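1/14/23 - workshop notebook, back bench

Came in for the morning to have another go at the Stuko drawer fronts. Quiet, heater on, radio on low. I'd left the test boards clamped up overnight so first job was getting the clamps off and seeing what the finish had done.

Board one (two coats, sanded between) is lovely. Nice even colour and no drag marks. Board two I rushed, and it shows - there's a ridge along one long edge where I went back over it when it was already going tacky. Gave it a light rub with the 1,000 paper and it came down a fair bit, but I'd still not put it on anything a customer is going to open every day. It can be a shelf in the paint cupboard.

The Erkon sander is getting worse. It's fine on low, but push it past halfway and there's a rattle from the back end that I reckon is the bearing. Took the cover off, blew it all out, put it back together, same rattle (and now one screw left over, so I'll be taking it apart again Monday). If anybody else picks it up, keep it on low please and don't lean on it. It's also a heck of a lot louder than it used to be, so wear something in your ears even for a quick job. I ran it for 45 minutes with nothing in and had a whistle in my head all through lunch.

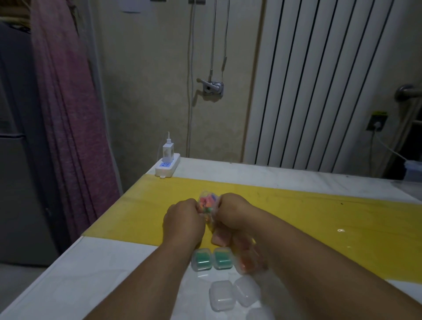
Bag of what look like foam plugs, in pink, green, orange and yellow.

After lunch I cut the runners for the Parnavska job. Used up the last of the good beech and had to go into the offcuts bin for the final pair, which are a touch darker, but they sit at the back where you'd never see them. Set the stop block once and left it alone, and for a change every one came out the same length! The trick was sweeping the fence between cuts. I know, I know, I've been told.

Dry fit went together with hand pressure except the bottom left corner, which is tight. Took a shaving off the tenon, still tight, took another, now it's a bit sloppy. A sliver of veneer glued to the cheek should fix that. Will do it when the glue pot's out anyway.

Other bits:

Toft hinges still haven't turned up. We need 4 and I'd like a spare or two, so if you're on the phone to them please ask. The cabinet isn't due until March but I want the doors hung well before then so they can settle.

Dust bags nearly full, both machines.

The pencil sharpener has walked off again. I'm using a chisel and my lines are a disgrace.

Next time: veneer on that tenon, sander apart again, third test board with the thinner mix and no rushing.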